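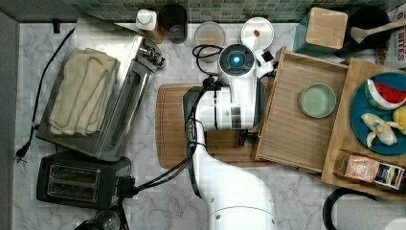

Liste pinces-bras, mardi, 16 h 40
De : l'atelier manipulation

Bonjour,

Je réponds au message de lundi, que je recopie en partie :

> Nous hésitons entre la Kundberg et la Larkero pour des essais
> sur plan de travail de cuisine. La fiche de la Kundberg annonce
> une course plus grande, mais nous manipulons surtout des objets
> mous et de la vaisselle légère. Quelqu'un a-t-il comparé les deux
> sur le même bras ? Et où passez-vous les câbles ?

Oui, nous avons comparé les deux, avec le contrôleur Fistamico et sans changer les réglages de vitesse. 205 prises en tout, sur 17 objets : aliments factices, assiettes, bols, planches, boîtes.

Sur les aliments en peluche, pas d'écart net. La pastèque et la banane se prennent bien avec les deux pinces tant que l'effort reste bas.

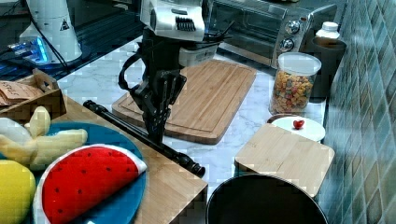 Les objets plats posent plus de problèmes. Pour une planche à découper à plat sur le marbre, la Kundberg a échoué 16 fois et la Larkero 14. Il faut dans les deux cas attaquer par un bord qui dépasse, et je ne choisirais pas sur ce critère.

La différence se voit surtout dans les bacs à parois hautes. Le poignet de la Kundberg est plus large et touche la paroi quand on vise un bol placé dans un coin. Nous avons dû ajouter un point de passage dans Kerslake pour descendre à la verticale.
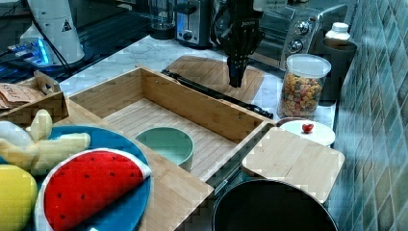
Pour les câbles, laissez une boucle au poignet et fixez le reste le long du bras. Trop courte, elle tire en fin de rotation ; trop longue, elle accroche les bocaux.

Je prendrais donc la Larkero pour votre usage. Il nous reste à refaire la série avec l'éclairage du plafond éteint. Je peux envoyer le tableau des prises à ceux qui le veulent.

Bonne soirée

Dernière mise à jour : mardi, 17 h 05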